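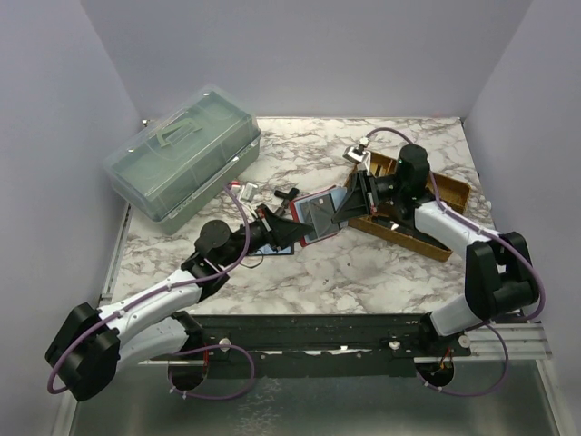

Bernadette Rey asked, after reading the first version of this section, why the rules for the table come before the rules for the arms. She is right that most manuals do it in the other order. We kept our order. In the Taltedcombe lab the larger part of the stops written in the log begin with an object on the table, and only a small part begin with the arm itself.

Section 4. Working rules for the two-arm table

4.1 Who can use this section

The section is for operators who have already done the basic training and whose name is in Roster. If your name is not in Roster, you may watch from behind the yellow line, but please do not touch the pendant or the table. Visitors from Irport follow the same rule, also when they have used a similar station at home.

4.2 Before power is on

1. Open the station page in Roster and write your name as operator. Only one operator is responsible at one time. The second person is called the observer.

2. Press the emergency stop, and leave it pressed until step 7.

3. Look at both arms from the base to the gripper. Check that the purple lines are held by their ties and that they make a free curve at the elbow. A line must never be pulled straight when the arm is in its far position.

4. Look at the openings under the bases. The wires must hang freely and must not touch any moving joint.

5. Put your hand on each knob of the front beam and check that it is tight. Use your hand only, no pliers.

6. Clean the tabletop with a dry cloth. Remove crumbs, paper labels and cut ties.

7. Tell the observer in a loud voice that you release the stop. Wait for the answer. Then release it.

Note: Step 7 is also necessary when you work with the same observer the whole day.

CAUTION: Do not lean on the side walls of the enclosure. They limit the view and keep small objects inside. They are not made for holding back a person or an arm.

4.3 Placing the objects

1. Read the object list of the session in Stasiv. Put on the table what is in the list and nothing more.

2. Place the big containers first. A container with a lid goes to a back corner, with the lid closed, if the list does not ask for another thing.

3. Place the tray second. It can stand at an angle, but each arm must be able to come to its own side of it without passing over the other arm.

4. Place the small objects last. Leave free space around an object that must be picked up by both grippers.

5. Take your hands out of the enclosure before you touch the pendant.

Note: Flat and thin objects are difficult. If both arms have to hold the same flat object, set the speed to the lowest level for the first three trials.

Note: Objects with a sharp point are placed with the point away from the operator. For objects in the tray, this rule is the same.

CAUTION: No personal things on the table, also not for one minute. Your own phone, keys or badge stay in the locker by the door.

4.4 When the grippers work close to each other

The controller knows where the two arms are, but it does not know how big the object in the gripper is. The operator must think about this size.

1. Move one arm to the object and let it take hold.

2. Stop this arm completely.

3. Bring the second arm from the side, slowly, with the gripper open.

4. Close the second gripper with low force.

5. Look if the object bends. If it bends, open the second gripper and begin again from step 2.

6. When the object must be released, always open one gripper first and wait. The operator says which one.

CAUTION: If the wrists touch, press the emergency stop. Do not try to drive them apart with the pendant. Call Rhodri Llewellyn or the person who is named as his replacement in Roster.

After every contact between the arms, even a very soft one, write a line in the contact log. Write the time, the object and which joint was touched. You do not have to write whose fault it was.
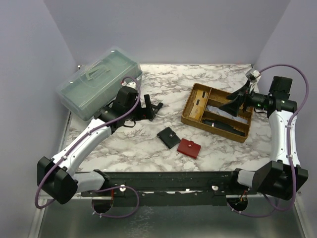
May the operator reach in and move an object while the arms are standing still?

Only after the emergency stop is pressed and the observer has confirmed it. An arm that stands still can be waiting for its next command, and from outside the two situations look the same.

4.5 Reaching into the enclosure

1. Press the emergency stop.

2. Say "hands in". The observer repeats it.

3. Use one hand only, and reach from the front. Never pass your arm between a forearm link and the tabletop.

4. Move the object and take your hand back.

5. Say "hands out". The observer repeats it.

6. Release the stop and run the slow check, program 33. It takes 92 seconds and must not be skipped.

Note: A green light on the arm means that the module has power. It does not mean that it is safe to touch.

If an object has fallen behind the tray or in a corner, do not fish for it with a ruler or another object. Follow the steps above, or finish the trial and take it out afterwards.

4.6 Maintenance limits

The gripper fingers are changed after 1,817 closing cycles with hard objects, or after 2,767 cycles with soft objects. If a session mixes the two types, use the lower value. Stasiv shows the counter in the right corner of the start page. The counter must be set back to zero by hand after the change, and this is forgotten often, so the observer signs for it.

Ties on the lines are replaced when they are yellow, loose or cut. Use the same type. Do not use tape, also not as a temporary repair.

Scratches on the front beam can stay. Scratches on the gripper fingers must be reported.

4.7 End of the session

1. Drive both arms to the rest position.

2. Press the emergency stop.

3. Take out the small objects, then the tray, then the containers.

4. Compare the objects with the list in Stasiv. If one is missing, look also in the openings under the bases.

5. Close the session in Roster.

Questions about this section go to Samah Belhaj. Requests for a new object type go to Faustine Pruvost, with the weight of the object written in grams.

Section valid from Friday, April 19, 2019. Older printed copies at the station must be removed.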